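The Soup That Moved to Plaltham

By Benedicta Gbeho

My neighbor in Plaltham, Svatopluk Kratochvíl, makes soup on Sundays. He has made it on Sundays for 51 years, in two countries and in four kitchens, and for the last 13 of those years his kitchen has shared a wall with mine. I smelled the soup before I knew his name. Caraway, garlic, something sour at the back of it. In the house where I grew up we also had a soup that people could smell from the road, but it was made of palm nuts and smoked fish, and I did not think that a soup of potatoes could make me feel the same homesickness. It did.

When I asked the magazine if I could write on sour soup, the editor asked me, which one? This is a fair question. Almost every cold country has at least one. The Poles have theirs with rye, the Ukrainians have the green one with sorrel, and the Czechs, among others, have kulajda, with mushrooms, dill, cream and an egg on top. Svatopluk's soup is a cousin of these. In his family it was called only "the Hrubý soup," after his mother's family, and I have not found it in any book under this name.

The base is a sour starter from rye flour and water. He keeps it in a stone jar on top of the refrigerator and covers it with a plate. Four days in winter, two in summer, he told me, but he does not look at the calendar. He puts his nose in the jar. If it smells like apples that were left too long in a bag, it is ready. If it smells like paint, he throws it away and we have no soup that week, and he is in a bad mood until Tuesday.

The first time I watched him cook I brought a notebook and wrote down everything, like a student. Potatoes in cubes. Caraway, one spoon, but his spoon is a big one. Dried mushrooms which were soaking overnight. The soaking water goes in also, but slowly, so the sand stays behind. Then the rye starter, mixed with milk, and from this moment you must stir and you must not answer the telephone. At the end vinegar, salt, sugar, and an egg for each person.

"How much vinegar?" I asked.

"Until it is right," he said.

I pressed him, and he became a little angry. His mother did not measure, and her mother did not own anything to measure with. So I went home and made it by my notes, and it tasted of wet bread.

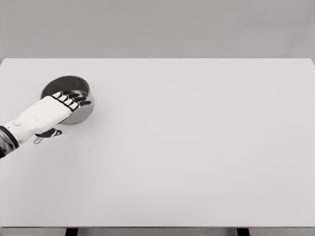 It took me most of that winter to understand what I had missed. The vinegar must go in after the milk has thickened and not before, and the heat must be already off. Otherwise the soup breaks into small white grains. I had written the steps in the right order, but in my own kitchen I was afraid to take the pot from the heat, as if the soup would stop being soup. My aunt would have laughed at me. She always said that I cook like a person who is late for a bus.

There is also the question of mushrooms. In the village where Svatopluk was a boy, everybody went to the forest after rain, and every family had places which they did not tell to the others. His uncle walked in a circle through a field of beets so that nobody could guess the direction. When Svatopluk came to this country he went to the woods near Pellwood in the first September, with a basket and a small knife, and a man in a truck stopped and asked if he had lost a dog. He found some good boletes that day. He found more in later years, and he showed me two of the places. I promised not to write where they are, and I will keep this promise.

For those who have no forest, dried mushrooms from a shop are fine. Buy the ones where you can still see the shape of a slice. The powder and the broken pieces make the soup brown and a little bitter.

In Plaltham there is now one restaurant that serves something similar. It is called Gasona, on the street behind the post office, and the soup costs 10 dollars with bread. I took Svatopluk there in the fall. He tasted it, put down the spoon, and asked the waitress very politely if the cook was in love. In Czech, it seems, an oversalted soup means that the cook is in love. She did not know this and she blushed terribly. He finished the plate anyway. Later he said that the dill was fresh and the egg was correct, and that for people who learned it from a screen it was a decent work.

I have since tried the soup with things from my own side of the wall. Smoked fish in place of mushrooms is very good, and I say this knowing that some readers will write to complain. Fermented corn dough in place of the rye is also possible. We use it at home for banku and for porridge, and it is sour in a softer way, more like yogurt. The soup gets thicker with it, so use less than you think. Svatopluk ate two plates of this version and called it "the Ghana one." When his daughter visited in March he asked me to bring a pot of it, and he told her it was his.

For people who want to try, I give my own amounts, which he does not approve. For four persons: three big potatoes, one handful of dried mushrooms, one teaspoon of caraway seeds, a liter of water, a cup of rye starter, a cup of whole milk, two tablespoons of white vinegar and one teaspoon of sugar. Cook the potatoes with the caraway and mushrooms until they are soft. Mix the starter with the milk and pour it in while you stir. Let it cook gently for ten minutes. Take it from the heat, wait one minute, then add the vinegar and sugar. Taste it. Put in salt and chopped dill, and the eggs, which you have poached in another pan.

If you like it more sour, add more vinegar at the table. He keeps a small bottle next to the pepper for this purpose, and he watches who takes it.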